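Notes for Week 3: Color Coding and Memory
Reading: Ramasamy, chapter 2; Zamani handout

The claim you will meet everywhere is that color helps people remember. Colored folders, colored pens, colored study cards. Be slow to believe it. Most of the sources I checked for this class lean on one another, and few say what the learners were asked to recall.

Take two blocks, one red and one yellow. You can tell them apart at once. That is telling apart, a task of the eye, and it says very little about what you will remember in May.

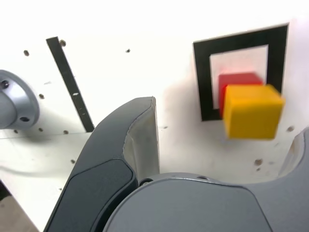 The Hetthorpe survey

Ramasamy cites 659 students who were asked whether color coding helped them. Most said yes. Note the question. They were asked if it helped, and no test scores were collected. People also say rereading helps, and the evidence there is poor.

Zamani's follow-up had some 16 students and a real recall test. The gain was small and was gone a week later. I would not build a study plan on it.

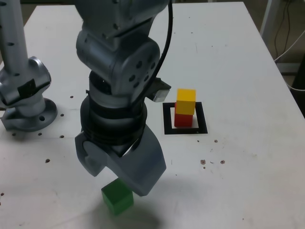 A second problem is that the students picked their own colors. Choosing a color for each topic means sorting the topics first, and sorting may be doing all the work. Plain labels could do as well. Neither author tried them.

For next time: find one claim about color and learning in an ad or a school newsletter. Write down what was measured, who was measured, and what the claim leaves out. One page, typed.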